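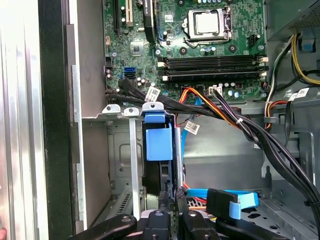 Our lab supervisor's first comment on the draft was that we had judged the Cletik kit too harshly, and that no gripper at this price should be expected to deal with cables at all. We kept the section anyway. Cables are what the Bremero sales page promises: "full desktop teardown, no custom training." So that is what we tested.

4. Results with the drive bay task

The task was to free the blue drive carrier and its SATA cable from an open tower. We ran 47 attempts over six weeks in March and April. The kit finished 6 of them without a hand on the stop button. Most of the others ended at the cable, where the fingers closed on the flat strap and missed the connector.

Bremero's support told us to buy the Surum software add-on. It costs some 2000 dollars — more than our whole parts budget — and we saw no test data for it, so we can't say if it helps.

The arm itself is solid, and setup was quick. We would still not recommend the kit for the Olaniyan recycling project as sold. Raw logs are in Appendix B, except for two runs we forgot to save.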